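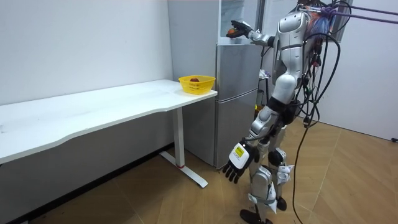

Page last updated in August

Filed under: Kitchen & Laundry > Refrigerators > Not cooling

Ticket 1432
Model: Grevness 355, two-door
Opened by: Natalia Bañuelos
Status: Solved, left open for comments

Original report (Natalia)

Freezer is great, fridge is not. Ice cream is like a brick, and the milk is going sour days before the date on it. I put a cheap thermometer in a glass of water on the middle shelf overnight and it came up 11 degrees warmer than what the panel says. The panel is very pleased with itself and shows the same number all day long.

Already tried: turned the dial colder (the freezer got even harder, the fridge didn't budge), unplugged it for a few minutes, vacuumed underneath. Lights work. Doors shut. The compressor is running a lot, I can hear it from the hallway at night.

I've never taken a fridge apart but I do own screwdrivers and I'm very willing to learn!

Reply, Sibusiso Lekota

Love that you used the glass of water. Air readings jump all over the place every time the door opens, so you've already saved us a round of questions.

Cold freezer plus warm fridge on this model is nearly always air not getting from one to the other. There's only one set of cold coils and it sits behind the back wall of the freezer. A little fan pushes air off those coils, some of it stays in the freezer and some goes through a duct into the fridge. So the cooling side of your machine is probably fine and we're hunting for a fan, a flap or a lump of ice. All of those are fixable at home.

Three things to check before any screws come out:

1. Open the freezer door and find the door switch. Hold it in with a finger for a minute. Can you hear the fan?
2. Put your hand by the vent at the top back of the fridge section while somebody holds that same switch in. Any breeze?
3. Look at the back wall inside the freezer. Smooth plastic, or frost on it?

Natalia

1. Yes, but faint. There's a sort of ticking in it too, like a card in bicycle spokes.
2. No breeze. I wet my finger to be sure. Nothing.
3. Frost! A patch the size of a dinner plate, low down. I thought that was normal because it's a freezer.

Sibusiso

Beautiful, that's three good clues in one go. A self-defrosting freezer shouldn't have frost on that panel. Ticking is most likely the fan blade touching ice. My bet is the coils are packed solid behind the panel and the defrost isn't doing its job.

You can prove it without buying anything. Move the food to coolers, switch the fridge off at the wall, prop both doors open and leave it a full day. Towels on the floor, more than you think. Please don't go at it with a knife or a hair dryer up close – the tubing behind there is thin and if you poke it the fridge is finished.

If it then works perfectly for a week and slowly goes warm again, it's the defrost circuit for sure.

Natalia

Done. Five towels and a roasting pan. My neighbor Elvia took the frozen stuff and has announced she is keeping one bag of dumplings as rent.

Plugged it back in at 9:30 in the morning. By suppertime the glass of water matched the panel exactly. No ticking. There's a proper breeze at the vent, I went back and felt it more times than I needed to. What a difference!

Natalia, again

Eight days later and it's creeping up. Frost is back in the same spot, small. So you called it.

Hye-jin Kang

Jumping in because I fixed this on my sister's 355 last winter. There are three parts in the defrost circuit on that one: the heater under the coils, the sensor clipped to the top of the coils, and the board that tells the heater when to come on. Test the first two with a multimeter. You don't need a nice one.

Unplug it first. Two screws at the bottom of the freezer back panel, under little round caps, then it tips toward you. There's a wire still attached at the top, so go easy. Take a photo of the plugs before you pull any of them.

Heater: meter on ohms, probes on the two heater pins. A low steady number is good. If the meter reads open, the heater has burned out.

Sensor: read it at room temperature, then drop the tip in a cup of ice water and watch. The number should move smoothly. If it sits there or jumps around, it's bad.

Natalia

OK this was so much fun. The panel came off in ten minutes, most of which was one stuck cap.

Heater gives a low steady number. Sensor was the bad one! In the ice water it didn't move at all for a while, then leapt, then went back. I did it again to be fair to it and got the same thing. Also the plastic on the sensor has a hairline split along the side, so I guess water has been getting in.

Is it just the one part then? The manual I found lists it as part 296 but there are two versions with different plugs.

Hye-jin

Look at the plug color on yours. White plug is the older run, gray is the newer one, and they won't swap. Order by the plug, forget what the sticker inside the door says, my sister's sticker was wrong.

Flosside had them in stock when I bought mine. The appliance counter at Alvarado in Tarska will order one in if you'd like to pick it up in person.

When you fit it, clip it in exactly the same place on the tubing, facing the same way. An inch off and it reads too warm and cuts the defrost short.

Natalia

White plug. Alvarado had it in four days. Old one off, new one clipped in, panel back on, both caps back on (one is now on a bit crooked and will stay that way).

While I had it open I cleaned the drain hole at the bottom with warm water and a pipe cleaner, because there was some gunk in it.

Natalia, follow-up

Three weeks. No frost at all, the milk lasts, and the compressor has gone quiet at night. I set the dial back to the middle. Thank you both, I'd have been shopping for a new fridge!

Eugeniusz Górecki

Same symptoms here but on mine there's no frost on the panel and the fan sounds normal. Still no breeze in the fridge. Should I do the thaw anyway?

Sibusiso

Different one, Eugeniusz. If the fan is good and there's no ice, look at the flap in the duct behind the fridge vent. They stick shut. Pop the vent cover off (no screws on that one, it's four clips), see if the flap moves with a fingertip, and open a new ticket with what you find so it doesn't get buried under this one.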